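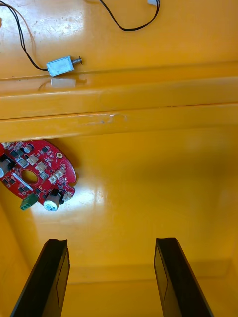
**What does a bench technician on a two-arm sorting cell do all day?**

Mostly small, careful upkeep: checking gripper fingers for wear, dressing cables so they don't snag, testing arm positions against the crates, and writing down what changed so the next shift can pick it up.

Gikell is hiring a cell technician for our shop in Drindstead, and we're excited to meet people who love this kind of work. You'd look after one cell, end to end. It sorts salvaged electronics – boards, solenoids, wire, odd connectors – and every mix of parts gives it something new to struggle with. That keeps the job fun!

## The work

- Start-up checks on both arms, then a test pick from each crate
- Finger pad changes and gripper alignment
- Re-teaching positions after a crate or tray has been moved
- Tracing faults in arm cabling and fixing them at the bench
- Keeping the cell log (plain sentences, please, with part numbers where you have them)

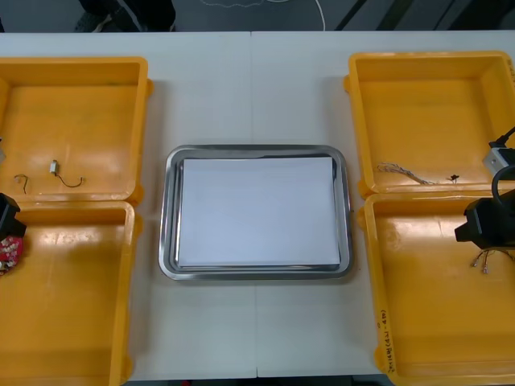 *The cell table: four yellow crates, center tray, one arm on each side.*

## You might be a good fit if

You've kept some kind of machine running, whether that was a packaging line, a CNC mill or a pile of printers. You can read a wiring diagram and use a multimeter without looking up the settings. Robot experience is welcome, but we'll teach you our controller, the Kadero, from the first screen on. Valentin Marty has run the cell up to now and will work beside you for your first 8 weeks.

You'll also need good close-up vision (glasses are fine) and steady hands. Some of the parts are tiny.

## Details

Full time, day shift, on site at the Blomqvist building, Unit 51. There's bench space of your own, paid training, and a tool allowance after your trial period. We'd like you to start before April, and sooner would be great.

## How to apply

Write to Vittoria Ruggiero, Gikell, Blomqvist building, Unit 51, Drindstead. Send a résumé and a short note about a repair you enjoyed – what was wrong, how you found it, what you'd do differently. Please quote job number 63.

Posted 7 October 2025. Open until filled.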